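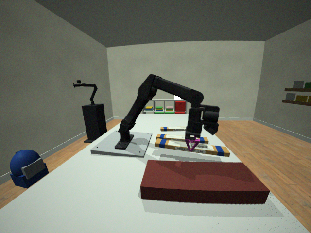
Bench view from the simulator: the arm at the packing table, gripper at the nearest of three bars.

Docs > Workplace studies > Nerutberg packing bench

Overview | Data | Known problems | Contact

# Nerutberg Bench Set

Data card, last edited 20 Apr 2021 by Aaliyah Li

## What is in here

Simulated runs of a robot arm picking up wrapped snack bars, plus written notes from the people who pack those bars by hand at the Nerutberg site. The runs come from the Cormier simulator. The notes come from paper sheets kept at the bench in January and typed up afterward.

I was asked to write this card because I ran the note sheets. I did not build the simulator, and I was not in favor of buying the arm. Read the rest with that in mind.

## Why it was made

Nedeck, the company that packs at Nerutberg, wanted to know if one arm could take over the hand-feeding step on the short-run line. Tidden wrote the proposal. It says the arm will "free staff for higher-value tasks." I have asked twice which tasks and have not had a list. Until there is one, please don't quote that sentence as a finding from this data.

## Contents

- runs/ holds 94 simulated runs, one folder each
- notes/ holds 70 typed note sheets from the bench
- labels.csv has one row per run, with the outcome and the reason for stopping
- layouts/ has the starting positions of the bars on the table

Names were taken off the note sheets before typing. Shift letters were left in and probably should not have been, given how small the crew is. If you plan to publish anything split by shift, write to me first.

## How the runs were labeled

A run is marked "pick" if the bar leaves the table and is still held when the run ends. Everything else is "no pick." There is no label for a crushed wrapper or a bar picked upside down, because the simulator does not model either one. The packers reject bars for both reasons all day long. So a "pick" in labels.csv means less than a pick means to the person at the bench, and any success rate worked out from it should say so.

The 5 runs with an empty reason column were stopped by hand. I don't know why and the person who stopped them doesn't remember.

## What the simulation leaves out

The room in the renders is nothing like the bench area at Nerutberg. It has a wood floor, shelves on the wall and plenty of free space. The real bench has a conveyor along one side and a pallet truck coming through behind you. In the simulator the bars start out spread on a clean white table with gaps between them. On the line they arrive on top of each other, and sorting that out is a good half of the job.

Bar wrappers are treated as stiff. Real ones slide, and they stick together when the room is cold. Several note sheets mention this and none of the runs do.

Nobody stands near the arm in any run. Nedeck's plan has a person working within reach of it, clearing rejects and topping up the feed. That person's pace will be set by the arm, and there is nothing in this set that tells you what a full shift of that is like.

## What the note sheets say

Mostly small things. People swap sides when a wrist gets sore. They slow down when a box is short and talk to whoever is on the sealer. One sheet says the bench is the only sitting job on the floor, and two others say much the same. If the arm takes that spot, the people who sit there now will be standing somewhere else. The proposal has no line for this.

A few packers were glad at the idea of not doing the late run by hand. I don't want to hide that. They also asked who would be called when the arm jams, and whether that counts as a higher grade. No answer so far.

## Use

Fine for: testing grasp code, comparing bar layouts, teaching.

Not fine for: staffing plans, claims about speed on a real line, claims that workers agreed to anything. Filling in a note sheet was never a vote.

## Known problems

- layouts/ has 3 files with the bar order reversed. Listed in errata.txt.
- Times in labels.csv are simulator time. Do not set them next to the hand-packing times in the notes.
- Some sheets were typed from bad handwriting. Guesses are in square brackets.

## Changes

A second round of sheets is planned if the arm goes in. I have asked for it to run after the first few weeks too, when the Tidden people have gone home.

Contact: Aaliyah Li, Nerutberg site office | © 2021 Nedeck | Back to top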